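I've been promising a post about the sourdough rye for months, and every time I sit down to write it I end up baking the thing instead. So the oven is off, the kettle's on, it's a grey November afternoon and I'm going to get it all down before I get hungry.

For anyone new, the bread in question is my grandmother's. She wrote the recipe in 1964 on the back of a feed store receipt, in pencil, in a mix of ounces and "enough". There's one line that just says "wait till it looks right". Thanks, Gran!

I started baking it properly the winter I moved to Cillby. I knew exactly one person here, the flat was freezing, and the nearest loaf worth eating was a bus ride away. My first try had the colour of a good boot and a fair bit of the texture too. I ate it anyway, toasted, with far too much butter, and wrote "more water??" on a sticky note that's still inside the cupboard door.

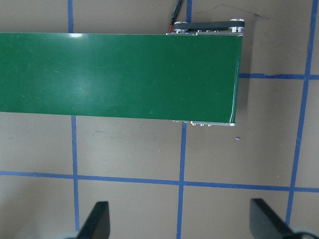
## The flour problem

Rye is fussy. It doesn't behave like wheat at all, it just sort of slumps there like wet cement, and if you knead it like a wheat dough you'll be scraping it off your elbows. I went through every bag the supermarket had and never got the flavour I remembered. The light rye was bland and the dark one was a bit bitter (to me, anyway – my sister loves it).

Then Jabari Okoth put me on to a coarse wholegrain rye from a little mill called Bukex. Jabari bakes more than I do and is far more patient about it. He'd been buying it in big paper sacks and splitting them with his neighbours, and he dropped off a jam jar's worth for me to try. One loaf and I was sold. It smells like malt and a little like hay, and it drinks up water like you wouldn't believe.

That was the bit Gran's recipe couldn't tell me. Her flour would've been coarse and fresh, and mine was fine and had been sitting in a warehouse for who knows how long. Once I changed the flour, her "enough" started making sense. I now use a bit more water than flour by weight, and I let it stand for twenty minutes before deciding if it needs another splash.

## The starter, whose name is Istik

Yes, I named it. Everybody names theirs, don't look at me like that.

Istik lives at the back of the fridge in an old honey jar and gets fed when I remember, which is less often than the books say it should be. I've left it for six weeks and it came back fine after two feeds and a night on top of the hot water tank. There was grey liquid on top and it smelled like nail polish remover. I poured that off, took a spoonful from the bottom, gave it rye and warm water, and by breakfast it was climbing out of the jar.

If yours is sluggish, my only real tip is warmth. My kitchen drops to jumper-and-slippers temperature overnight and for ages I thought I had a weak starter, when all it wanted was a cosier spot. I moved the jar to the tank cupboard and the whole schedule changed. I used to mix at supper and bake the following afternoon, and now I can have a loaf out before lunch. 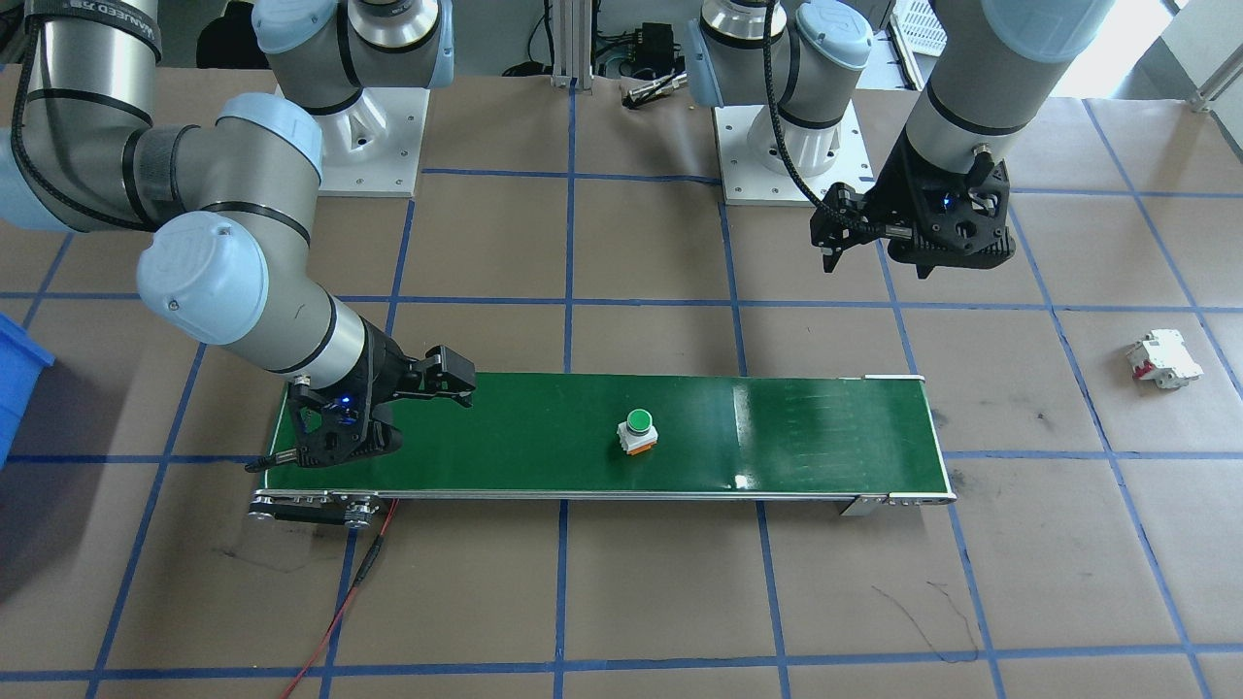 The other thing I do differently these days is the soaker. You take a big handful of stale bread from the last loaf, tear it up, pour boiling water over it and leave it until it's mush. Then it goes straight into the new dough. Gran did this, and I'd always assumed it was thrift (it was definitely partly thrift), but it gives you a darker, moister crumb and the loaf keeps for days longer. I sometimes add caraway and sometimes fennel seed. I've tried both together and wouldn't bother again.

As for the tin, I use a long narrow one, well greased, with a dusting of bran on the bottom. Smooth the top with a wet hand and let it rise until you see little pinholes opening up on the surface. That's Gran's "looks right", I'm fairly sure. It took me two winters to work out. If you wait until it's doubled you've gone too far and it'll sink in the middle, and you'll have a loaf shaped like a bathtub. Still tasty, just hard to slice.

I bake it very hot for the first quarter of an hour and then turn it right down for close to an hour more. If you have a probe, pull it out when the middle gets to 97 degrees. Mine's battery has been flat since spring, so I go by the knock on the bottom and the smell. 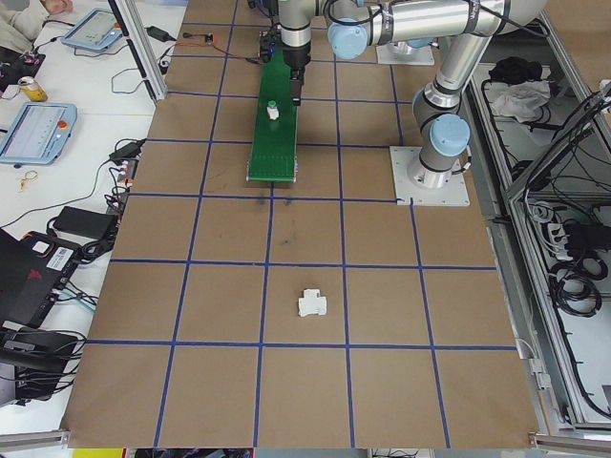
And then you have to leave it alone. I mean it! A full day wrapped in a tea towel, no peeking. Cut it warm and the inside is gummy and sticks to the knife, and you'll think you've underbaked it. I've caved more times than I'd like to admit, usually late at night with a block of old cheddar on the counter.

Best toppings so far, in no order at all: pickled herring, salted butter with plum jam, a soft egg with loads of pepper, and the end of a jar of mustard with whatever cheese is going. Jabari eats his with peanut butter and sliced cucumber. I've tried it and it's quite nice.

Next on my list is a version with grated beetroot, mainly for the colour. I've got half a sack of the Bukex left and two beets going soft in the crisper, so it'll probably be this week. If anyone has done it, tell me whether to cook the beets first or throw them in raw, and how much water to hold back.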